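Irnach Shared Workshop
Robot Arm Group — minutes of the August meeting

The meeting opened at 7 pm in the upper room. The minutes of the previous meeting were agreed with one correction: the lamp is on loan from the Jolidier bench and has not been bought.

1. Matters arising
The order for replacement screws has been placed with Fukuda. Delivery is expected before the next Saturday session. The second power supply remains on the shelf and is not to be used until it has been tested.

2. Chess build
The group received a report on Stindex, the chess-playing arm. Work continues in simulation on the small board, with letters and numerals in the border, before any further trials on the bench. The present task is limited to picking up a single piece, carrying it over the board and placing it on a named square. 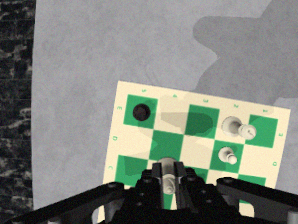

It was reported that 70 placements had been attempted in the latest run and that 69 were accepted. The remaining one was recorded as a fault in the square lookup, the board having been turned after the positions were saved. Members asked that the board angle be read afresh at the start of every run.

There was some discussion of grip height. Pawns are shorter than bishops, and one setting for both was considered unwise. It was agreed to keep a separate height for each kind of piece and to store these in the shared settings file — not in the script itself.

A proposal to move to a full-size board was deferred.

3. Bench time
The group may use the large bench for 3 evenings in the coming month. Requests for further time should be entered in the workshop diary. Tools must be returned to the wall at the end of each session.

4. Spending
A sum of £6 was approved for felt pads. No other spending was requested.

5. Any other business
The door code will change before the next meeting.

The meeting closed at 8.40 pm.

This website uses cookies to remember your settings. Accept | Manage cookies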